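Notes from the Bread Shelf

So the rye swap is back on for May, and I am already behind on my share of it. I promised two loaves and a jar of starter, and as of this morning I have one loaf, slightly lopsided, and a starter that smells like nail polish remover. It'll perk up. It did last year after I moved it off the windowsill and fed it twice a day for a while, and I've gone back to doing that.

A few of you wrote in after the last newsletter to ask why your sandwich bread goes stale so fast, and I've been stewing on it ever since. I grew up with a bread box on the counter and a mother who would not hear of putting a loaf in the fridge, and she was right! The fridge is the worst place for it. The starch firms up much quicker at fridge temperature than it does on the counter, so you get a dry, crumbly slice by the second day even if the loaf is wrapped up tight. The freezer is fine. The counter is fine. It's that chilly middle ground that does the damage.

What I do now is slice the whole loaf once it has cooled all the way (I know, I know, it's hard to wait), keep out what we'll eat in two days, and freeze the rest with little squares of parchment between the slices. They go straight into the toaster from frozen on the lowest setting, then once more on the regular setting. My toaster is an old Dudek with a dial that only goes to four, so your numbers will be different. 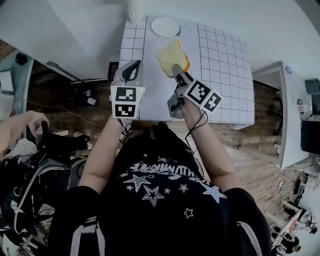 Edmund Kurek wrote to say he skips the parchment altogether. He lays the slices flat on a tray for 30 minutes, bags them once they're firm, and they never stick. He also thinks I'm too hard on the fridge, and says that in a sticky Trevedcombe summer he'd take a dry slice over a moldy one any time. Fair enough, Edmund. I tried the tray thing and it works, though my freezer is so full of soup that finding a flat spot took longer than the freezing.

If you want a loaf that keeps better from the start, put some fat in it. I've been adding 20 grams of soft butter to my usual dough — 400 grams of flour, the white one from Gurosano — and swapping half the water for milk. It stays soft a good day longer. A spoonful of cooked mashed potato does the same sort of job, and you can't taste it.

Heels and leftovers get blitzed for crumbs at our house, or they turn into bread pudding if there are enough eggs around. I owe you the Lallano pudding recipe from last fall, the one with the orange peel. I've found the card but there's a big butter stain right over the oven temperature, so let me bake it once more before I print it.

Swap jars can go on the low shelf by the door, lids loose please, with the flour type written on the side. Mine will be the one with the blue rubber band.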